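Gripper Trial Operators, Paid, Part-Time
Posted in June by the Arkier hiring desk

Arkier is looking for people to test hand-held grippers in Clevham. The work compares two finger designs, Kistau and Lill, on small household items such as hair ties, rings and charms. You do not need a background in robotics. You do need steady hands and the patience to do the same short task many times.

A session lasts 2 hours, with a break in the middle. You will hold a gripper in each hand or share a table with another operator, depending on the task list. Most tasks are pick and place: lift an item from a shallow box, hold it clear, put it down where the list says. Thin rings and coiled hair ties make up much of the current set. They are hard to pinch cleanly, and the two finger designs handle them differently.
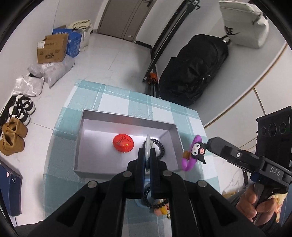
Page last changed: June, 9 a.m.

Work is done at ordinary tables in ordinary rooms, on tile, carpet or wood floors. The first round covered 671 trials. The next one is planned at roughly 3000, and we want more operators so that the results do not depend on a few people's habits.

What you will do:
Run tasks in the order given, with the finger set named on the sheet.
Mark each attempt as held, slipped or dropped.
Write a short note when a finger, pin or trigger feels wrong.
Swap finger sets between blocks — we will show you how.

What we ask for:
Age 18 or over, and able to stand for most of a session.
Normal or corrected vision and full use of both hands. Left-handed operators are especially welcome.
Able to read task sheets in English.
No current wrist or thumb injury. The grip gets tiring, so please be frank about this.

Training is paid at the same rate as regular sessions. Pay is by the session, and the rate is given in the first reply to your application. Morning and evening slots are open.

To apply, use the contact form on the Arkier site and put "Clevham operator" in the subject line. Tell us which hours suit you and which hand you write with. A resume is optional. Applications stay open until the places are filled.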